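Call for Cast and Extras: Javer

Mazza Pictures is looking for background performers and a small number of speaking roles for Javer, a feature-length historical drama filming near Markdale. The director is Settimio Piras. Shooting starts in the new year and is expected to run for five weeks.

The story follows a widowed salt trader who leaves a besieged river town with her late husband's brother and tries to reach the coast before winter. It is mostly an outdoor film with a lot of walking in it. There is one large battle, in the second half, and several market and church scenes. 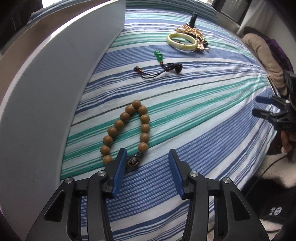 Large round brown beads on a striped sheet.

Who we are looking for

Background performers, all ages from 16 up, all genders. We need almost 50 people for the market and siege days. No acting experience is needed. Applicants under 18 must have a parent or guardian on set.

Speaking roles (2): the Ferryman, 55 to 70, and the Novice, 18 to 25. Both roles have short scenes with dialogue in English. The Novice also sings one verse unaccompanied, so please mention any singing you have done.

We would especially like to hear from people with long hair or full beards who are willing to leave them alone until filming is over. Visible tattoos are fine if they can be covered by sleeves. Please don't colour or cut your hair once you have been offered a place.

What the work involves

Days are long, usually ten hours, with a meal break and a warm tent. Call times can be as early as 5 a.m. The main location is an open field at Custar, a short drive from Markdale, reached by a gravel road. There is no public transport. A shuttle will leave from the Markdale arena parking lot each morning and return after wrap.

You will be on your feet for much of the day, on uneven ground and sometimes in mud. Tell us about any injury or health condition that could affect this. It won't rule you out, and several scenes are played seated. 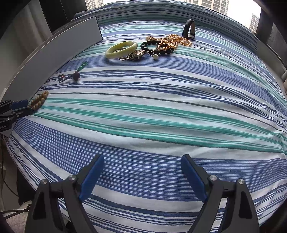
Costumes are supplied and fitted in advance. Fittings take half an hour and are paid at the hourly rate. Bring your own thermal layers in grey, brown or another dark colour, with no logos, and leave watches and jewellery at home. Glasses can't be worn on camera, but they can be kept with the wardrobe team between takes.

Pay

Background performers are paid by the day, with overtime after ten hours. Speaking roles are paid a flat fee of $1,433 for each week worked. Travel outside the shuttle is not covered. Payment is by direct deposit at the end of each two-week pay period.

How to apply

Send an email to Manuela Greco, casting coordinator, with "Javer" in the subject line. Include:

Your name, age and phone number
Your height, and your jacket and shoe sizes
Two recent photos, one head and shoulders and one full length, without filters
Any dates you are not available
For speaking roles, a link to a video of yourself, no longer than a minute, reading anything you like

Applications close 1 Jan 2022. Anyone who applied in December for background work is already on the list and doesn't need to apply again, unless they also want to be considered for a speaking role.

Speaking role auditions will be held in Markdale. We will phone people we would like to see and email everyone else.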